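18/04/2019

Sallari Clinic finally sent the itemized bill for my hernia repair in January. Putting what I learned in one thread for anyone on the same plan.

The first bill just said "surgical services," one line. I called and asked for the itemized version. It's free, but you have to use the word itemized.

It ran to 121 lines. The stitches get their own line. So does the thread.
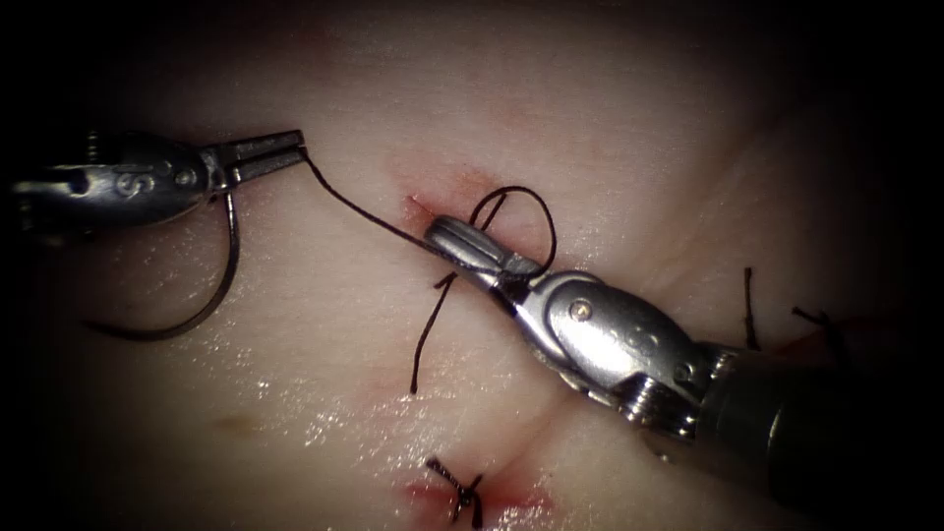

Felista Ndung'u replied that Quinlan billed her twice for the same recovery room, and that it took two letters to get the $300 back.

Mine had a duplicate too — $89 for a lab test listed under two codes. I sent a letter with both lines circled.

Keep copies of everything. Write down the name of each person you talk to. Mine is on hold until they answer.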